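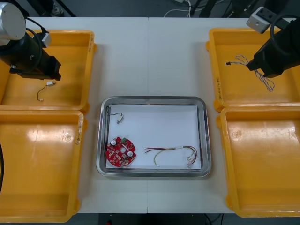 Sorting station with paper-lined tray, three parts and yellow bins.

Plurndale Small Parts Sorting Set
Data card, revised 05/08/2020

Summary
The Plurndale set records the sorting of small electronic parts into bins at a shared bench. It is maintained by the Enache Repair Workshop and is released for teaching and for research on the handling of salvaged components. Parts were taken from household appliances received for disassembly under the Lunetti intake program.

Station layout
Sorting takes place on a white table with two joined panels. Four yellow plastic bins stand in two columns, two on each side, and a rectangular stainless steel tray is placed between the columns. The tray is lined with a sheet of white paper. Liners are replaced after every 15 trays, or earlier if marked or torn.

Part classes
Boards: bare or populated circuit boards of any outline, including round ones such as the red board with the scalloped edge. Components still soldered to a board are not listed separately.
Single leads: short wires with a connector, such as the black wire with the small white plug.
Harnesses: several wires bundled together, with or without a sleeve. A harness remains one item even where its ends are splayed.
Other: housings, loose fasteners and items that do not meet the definitions above.

Bin assignment
Each class has one bin for the length of a session. Assignments are entered on the session sheet and may differ between sessions. Users should consult the sheet and should not infer a class from the position of a bin.

Contents of the release
Folder "trays" holds one record per tray. Folder "sheets" holds the session sheets in plain text. The file "parts" lists every item with its class and tray number. A tray contains no more than 9 items.

Known limitations
Harnesses with fine terminals may catch on neighboring parts, and in six records two items were moved together. These records are flagged "joined" and have been retained. Wire colors are entered by eye and do not follow a wiring standard. No part was tested for electrical function, and class labels say nothing about condition.

Changes
The January version used three classes and placed single leads with harnesses. The present version separates them. Tray numbers are unchanged.

Terms of use
The set may be copied for noncommercial purposes with credit to the Enache Repair Workshop. Requests for the Rodis supplement, covering batteries and motors, are handled separately and are answered within 10 working days.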